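About Vonelier

Vonelier is a school of garment care and textile repair. It teaches adults who wish to work in hotels, hospitals, theatres and private households, and it offers shorter courses to members of the public who would like to look after their own clothes and linen with greater confidence.

The school was founded by Ilze Paulauskas, who had spent her working life in the linen rooms of large hotels and had grown tired of seeing good sheets thrown out for want of a patch. The first classes were held in two rooms above a draper's shop in Ustendale, with an ironing table built by her brother-in-law and a sewing machine on loan. There were 3 students in the opening term. The school now occupies the whole of the former grain office on the same street, and 2,276 people have completed one of its certificates.

Our Courses

The Foundation Certificate lasts 33 weeks and begins each November. Students learn to identify fibres by touch and by burn test, to read care labels from different countries, to treat common stains, to press and fold to a hotel standard, and to carry out plain darning, patching and hemming. Assessment is by practical work and a written record of each item handled. There is no final examination.

The Advanced Certificate is open to those who hold the Foundation Certificate or who can show equal experience. It covers lace, wool, lined garments and the care of household linen of some age. Places are limited to 42 a year.

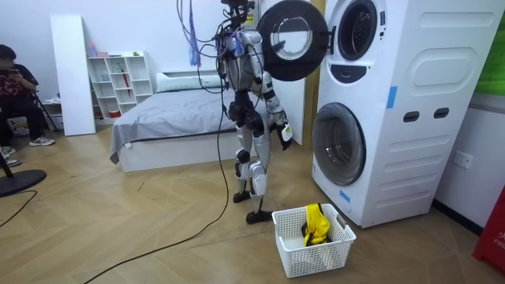
Washing is taught at Vonelier as a subject in its own right, and every Foundation student completes the laundry unit before moving on to pressing. The unit covers water hardness, the choice of detergent, sorting, and the drying of mixed loads. It is taught chiefly on domestic machines, as many of our graduates go on to work in private homes. A tall stacked washer-dryer, such as the white one shown, is common in flats where floor space is short, and students are taught to plan a day's washing for a household which has only this. Hand washing is taught alongside, and remains compulsory for silk.

Our Teaching Staff

Wing-sze Tang is Head of School and is responsible for the Foundation Certificate. She trained as a theatre dresser and joined the staff as an evening tutor. Zlatko Golob leads the Advanced Certificate and has charge of the lace collection. Sum-yee Chou teaches stain treatment and fibre study, and edits the Hurimum, our termly newsletter for former students. Admissions and student welfare are the responsibility of Chi-keung Hung, to whom all enquiries about fees should be addressed.

The Lui Bursary

The Lui Bursary meets the full cost of tuition for students who could not otherwise attend. Applicants should write a letter of no more than one page, setting out their circumstances and the kind of work they hope to do. Previous experience is not required. Letters may be left at the front office, which is open until 5 p.m. during term.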